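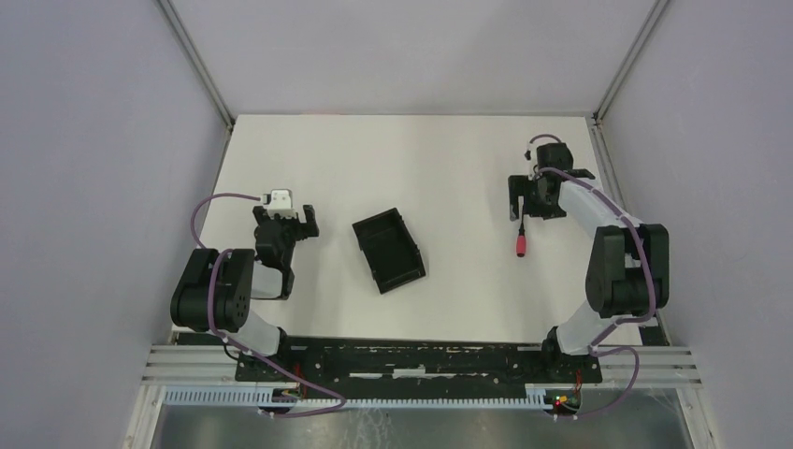 Jeptoo Sangは先行実験の報告会で、双腕操作の教示データにおいて最も情報が失われているのは腕が動いていない区間だと指摘した。片腕が物体を保持し、もう一方の腕が待機している間、関節角の時系列にはほとんど変化が現れない。そのため従来の前処理ではこの区間が間引かれ、学習後の方策は保持を早く解いてしまう。操作者に尋ねれば、待機には必ず理由がある。その理由を収録時に記録すべきだというのが同氏の主張であった。

Skalau研究所Stillgate班では、この指摘に基づいて静止区間の注釈手法Grenerを開発している。今回、手法の検証実験に参加する遠隔操作者および注釈者を募集する。

募集の概要

名称：双腕遠隔操作における静止区間注釈手法の検証実験
実施主体：Skalau研究所 Stillgate班
募集人員：19名（遠隔操作者および注釈者の合計）
実施場所：Mohamedi棟 操作実験室および注釈室
実施時期：7月
応募締切：2026年6月27日
使用言語：日本語または英語

遠隔操作者と注釈者の兼務はできない。両方を希望する場合は応募書類に優先順位を記すこと。割り当ては事前講習の後に班で決定し、本人に通知する。

背景

模倣学習による双腕操作では、操作者が教示した軌道を一定周期で記録し、画像と関節角から次の行動を予測する方策を訓練する。記録された軌道には、どちらの腕も動いていない区間、または一方の腕だけが動いている区間が多く含まれる。これらを静止区間と総称する。

静止区間の扱いには定まった方法がない。全区間を残して学習すると、方策は静止状態にとどまりやすくなる。直前の観測と現在の観測がほぼ同一で、次の行動も静止と予測されるためである。一方、速度の閾値で静止区間を除去すると、保持や位置合わせの確認に必要な時間まで失われる。物体を一方のグリッパで支え、他方で工具を扱う作業ではこの影響が大きい。

Stillgate班はこれまでに、操作者8名による64時間を超える教示データを収録し、静止区間の内訳を調べた。その結果、外見上は区別のつかない静止の中に、操作者の意図が異なるものが混在していることが確認された。Grenerはこの混在を分離するための注釈手法である。

手法の内容

Grenerでは静止区間を次の種別に分ける。

保持：グリッパが物体を拘束しており、その拘束が他方の腕の動作または次の動作の前提になっている区間。
待機：グリッパが物体に触れておらず、他方の腕の動作が終わるまで位置を保っている区間。
確認：操作者が画像を見て、物体の姿勢や接触の有無を判断している区間。
迷い：操作者が次の動作を決めかねている区間。
中断：作業と関係のない理由で操作が止まっている区間。

種別は左右の腕に独立に付与する。したがって、同一時刻に右腕が保持、左腕が確認ということがありうる。従来の注釈は作業全体に対して一つの段階名を与えるものが多く、左右の状態の違いを表現できなかった。

注釈は二段階で行う。第一段階では、遠隔操作者が収録直後に自身の操作を再生し、静止区間ごとに意図を申告する。第二段階では、収録に立ち会っていない注釈者が、画像と関節角のみから同じ区間に種別を付与する。両者が一致した区間には硬いラベルを、一致しなかった区間には両者の回答を重みとして含む軟らかいラベルを与える。

学習時には、保持と確認の区間を原則として残し、中断を除去する。待機は他方の腕の動作に同期させて圧縮する。迷いの扱いは現時点で未確定であり、今回の実験で残す条件と除く条件を比較する。

これまでに得られている結果

先行実験では、速度閾値による除去と比べ、Grenerのラベルを用いた方策で保持の早期解除が減少した。減少が見られたのは、浅い容器を押さえながら細長い物体を扱う作業である。単腕で完結する作業では明確な差は認められなかった。

申告と第三者注釈の一致には種別による偏りがある。保持の一致は高く、迷いの一致は低い。迷いと確認の取り違えが不一致の大半を占めた。操作者の側でも、再生までの時間が空くと迷いを確認と申告し直す傾向がある。この傾向が手法に固有のものか、先行実験の操作者に固有のものかは判別できていない。今回の募集で遠隔操作の未経験者を含めるのはこの点を調べるためである。

なお、先行実験の操作者は全員が班の関係者であり、手法の目的を事前に知っていた。結果の一般性については保留が必要である。

実験装置と作業

作業台は壁で囲まれた白色の天板で、手前側に二本の腕を設置している。各腕の先端には平行グリッパがあり、手先のカメラと作業台全体を撮るカメラの画像を記録する。照明、天板の高さおよび腕の取り付け位置は全収録を通じて固定する。参加者が変更することはできない。

対象物には黒いトレイ、ドライバー、マーカーなどを用いる。いずれも日用品または一般的な工具であり、危険物は扱わない。初期配置は収録ごとに変更する。配置の指示は画面に表示され、班の担当者がそれに従って物体を置く。

作業の種類は次のとおりである。

工具の把持：天板上のドライバーを片方のグリッパで把持し、指定の向きに置き直す。
収納：細長い物体を浅いトレイに入れる。トレイは他方のグリッパで押さえてもよい。
取り出し：トレイに入った物体を取り出し、指定の位置に置く。
傾き補正：トレイを傾けて内部の物体の向きを変える。

注釈の例を一つ挙げる。右グリッパが黒いトレイ状のホルダをつかみ、その中に赤いキャップのマーカーが斜めに入っている。左グリッパは開いたまま何もつかんでいない。この状態で両腕の関節角に変化がなければ、右腕は保持とする。左腕は一枚の画像からは決まらず、前後の軌道と視点画像を参照して待機、確認、迷いのいずれかを選ぶ。判断の根拠とした時刻も併せて記録する。
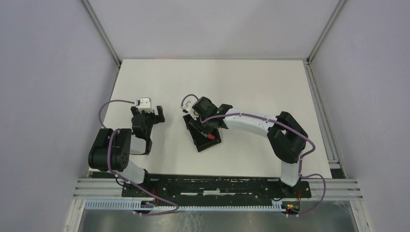 遠隔操作者の業務

遠隔操作者は操作卓に着席し、左右の操作入力装置を用いて作業台の腕を動かす。作業台を直接見ることはできず、画面上の画像のみを参照する。1人あたりの担当は10セッションとし、各セッションは収録と再生申告からなる。

収録中は、作業の成否にかかわらず指示された区切りまで操作を続ける。失敗した試行も学習と分析に使用するため、やり直しの要求は受け付けない。腕が停止した場合や画像が途切れた場合は、担当者を呼び、指示があるまで入力装置に触れないこと。

再生申告では、静止区間ごとに種別を選択し、必要に応じて自由記述を加える。種別が分からない場合は「不明」を選ぶことができる。不明の選択は評価上の不利にならない。申告後の修正は同一セッション内に限り認め、修正前の回答も記録に残す。

求める条件は次のとおりである。

18歳以上であること。
両手で入力装置を継続して操作できること。
矯正を含め、画面上の小物体を識別できる視力を有すること。
割り当てられた全セッションに出席できること。

遠隔操作の経験は問わない。ただし、経験の有無と使用した装置の種類を応募書類に記入すること。ゲーム用コントローラや楽器の使用歴についても任意で回答を求める。これらは選考には用いず、分析時の共変量としてのみ使用する。

注釈者の業務

注釈者は注釈室の端末で収録データを閲覧し、静止区間に種別を付与する。区間の始点と終点は自動検出の結果が初期値として表示される。境界が不適切な場合は修正し、修正理由を選択肢から選ぶ。

遠隔操作者の申告内容は注釈者に開示しない。他の注釈者の回答も同様である。作業期間中、担当したデータの内容について遠隔操作者と話すことは避けること。同じ区間が時期を変えて再び提示されることがあり、同一注釈者内の一致を測るために用いる。過去の回答を控えておくことは認めない。

求める条件は次のとおりである。

18歳以上であること。
時系列の図表を読むことに支障がないこと。
注釈規約を日本語または英語で読解できること。
期間中に継続して端末作業を行えること。

動画注釈、運動分析、生産工程の動作分析などの経験があれば応募書類に記すこと。機械学習の知識は必要としない。

事前講習

全員が講習を受講する。講習では種別の定義、操作卓または注釈端末の使用法、停止時の手順を説明し、練習用データで試行を行う。遠隔操作者には腕の可動範囲と速度制限についての説明を加える。

講習の末尾に規約の理解を確認する課題がある。課題の結果が基準に満たない場合は再度説明を行い、同じ形式の課題をもう一度実施する。それでも基準に満たない場合は本実験への参加を見送ることがある。講習に要した時間分の謝金は、その場合にも支払う。

謝金および待遇

謝金は研究所の規程に基づき、時間単位で支払う。単価は応募者に送付する説明書に記載する。遠隔操作者と注釈者で単価の差はない。作業の成功率や注釈の一致率による増減も行わない。

交通費は実費を支給する。セッション間に休憩を設けるほか、参加者の申し出による休憩も認める。申し出による休憩は記録上「中断」として扱い、種別の申告は求めない。

途中辞退はいつでも可能であり、理由の説明は不要である。辞退までに行った作業の謝金は全額支払う。辞退者が希望する場合、その者の収録データを分析対象から除外する。ただし、匿名化した集計が完了した後の除外には応じられない。

データの取り扱い

記録するのは、作業台の画像、関節角、グリッパの開度、入力装置の値、申告および注釈の回答である。操作卓側の映像と音声は記録しない。参加者の氏名と収録データは別々に保管し、対応表へのアクセスは班の管理責任者に限定する。

匿名化後のデータは、注釈規約とともに公開する予定である。公開への同意は実験参加への同意と分けて確認する。公開に同意しない場合も参加は可能であり、データは所内の分析にのみ使用する。

操作の癖から個人が推定される可能性は完全には否定できない。説明書にはこの点についての記述を含めている。同意書に署名する前に該当箇所を読むこと。

応募方法

応募書類には次の事項を記載する。

氏名および連絡先
希望する区分（遠隔操作者、注釈者、またはその優先順位）
7月中の参加可能な日と時間帯
関連する経験の有無と内容
使用を希望する言語

書式は研究所の募集ページに掲載している。記入後、同ページの受付欄から提出すること。写真の添付は不要である。Mohamedi棟の受付への持参も可とするが、締切日の閉館時刻までに提出されたものに限る。

選考は参加可能な日程と経験の分布に基づいて行う。遠隔操作者については経験者と未経験者の両方を含むよう調整する。応募者全員に結果を通知し、採用者には説明書、同意書および講習の日程を送付する。

不採用となった応募者の書類は選考終了後に廃棄する。次回以降の募集案内を希望する者は、書式の該当欄に印を付けること。この場合は連絡先のみを保管する。

問い合わせ

実験内容および注釈規約に関する質問はJeptoo Sang宛て、謝金および日程に関する質問はStillgate班事務担当宛てとし、いずれも募集ページの問い合わせ欄で受け付ける。件名に希望区分を記入すること。注釈規約の草案は、応募前でも請求があれば送付する。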